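Kurgate automatiza la carga y descarga de lavadoras en su servicio de lavandería para apartamentos

Viernes, 3 de agosto de 2018
Por Géza Jakab, Comunicación de Kurgate

Kurgate, empresa dedicada a la limpieza y el mantenimiento de apartamentos de estancia corta, ha puesto en marcha un sistema automatizado para cargar y descargar lavadoras en los alojamientos que gestiona. El sistema, denominado Gekance, trabaja desde esta semana en 14 apartamentos del complejo Vukadinović y se ocupa de una tarea que hasta ahora hacía a mano el personal de pisos entre la salida de un huésped y la entrada del siguiente.

El equipo consta de una base móvil y un brazo con pinza de dos dedos, desarrollado por la firma de ingeniería Bondex. Recoge la ropa de la cesta, la introduce en el tambor y, terminado el lavado, la saca y la deja de nuevo en la cesta. La elección del programa, la dosificación del detergente y la revisión de manchas siguen en manos de las personas del equipo de limpieza.

"Agacharse delante de la lavadora es lo que más se repite en un turno y lo que más quejas de espalda nos traía", explica Fahad Tanoli, responsable de operaciones de Kurgate. "Empezamos por ahí porque lo pidió la plantilla en las reuniones de invierno. Otras tareas, como hacer las camas, no las hemos tocado y por ahora no está previsto hacerlo".

Según los registros internos de la empresa, el servicio mueve hasta 2000 kilos de ropa al mes en temporada alta. Una parte se envía a una lavandería externa, pero las toallas, los trapos de cocina y las prendas que los huéspedes de estancias más largas entregan para lavar se tratan en el propio apartamento. 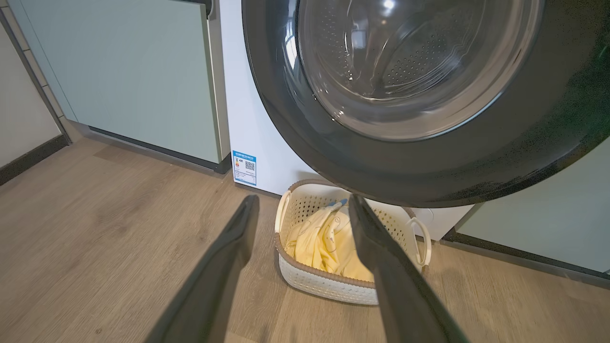
Bondex dedicó la mayor parte del desarrollo a que el equipo pudiera trabajar en cocinas corrientes, sin obras ni cambios de mobiliario. En las lavanderías industriales las máquinas están a una altura cómoda y con espacio libre alrededor; en un apartamento, la lavadora suele ir a ras de suelo, entre armarios, como esta de carga frontal con muebles verdes a ambos lados. La cesta se coloca en el suelo delante de la puerta y los dos dedos de la pinza se acercan a la prenda desde arriba o de frente, según quede doblada. Si el equipo no logra sujetarla en tres intentos, se detiene y avisa al teléfono de la persona responsable de la planta.

Las prendas arrugadas y de tejido fino han sido las más difíciles de tratar durante las pruebas. La pinza tiende a coger dos piezas a la vez o a arrastrar una manga por el borde de la puerta. Bondex ha ajustado la fuerza de cierre y ha añadido una comprobación al final de cada carga para que no quede tela atrapada en la goma. El cierre de la puerta lo sigue haciendo una persona, que revisa antes el interior.

El cambio afecta a la organización de los turnos. Antes, cada empleado se encargaba de un apartamento completo y volvía a la lavadora varias veces. Con Gekance, una persona por turno queda a cargo de la colada de toda una planta: prepara las cestas, separa la ropa por color, retira lo que requiere lavado a mano y atiende los avisos. El resto del equipo se dedica a baños, camas y cocinas. El puesto rota cada semana entre quienes han hecho la formación.

Kurgate no prevé despidos ni reducción de jornada a raíz de la medida. La empresa ha impartido 200 horas de formación, dentro del horario laboral, sobre el uso del equipo, la parada manual y el procedimiento en caso de atasco. Las condiciones del puesto de colada se han acordado con la representación de los trabajadores e incluyen la posibilidad de volver al reparto anterior si la carga de trabajo resulta mayor de la prevista.

"Al principio hubo que cambiar costumbres. La cesta tiene que estar siempre en el mismo sitio y no se puede llenar hasta arriba", señala Tanoli. "También hemos tenido que pedir que se vacíen los bolsillos antes. Se hacía, pero no siempre".

El equipo funciona únicamente con el apartamento desocupado y con una persona de la plantilla en la planta. No se utiliza durante la estancia de los huéspedes.

Kurgate y Bondex revisarán los resultados en noviembre, cuando termine la temporada, y decidirán entonces si el sistema se amplía al resto de los alojamientos. La revisión tendrá en cuenta las bajas por lesión de espalda, el tiempo dedicado a cada planta y la opinión del personal, que se recogerá mediante un cuestionario anónimo.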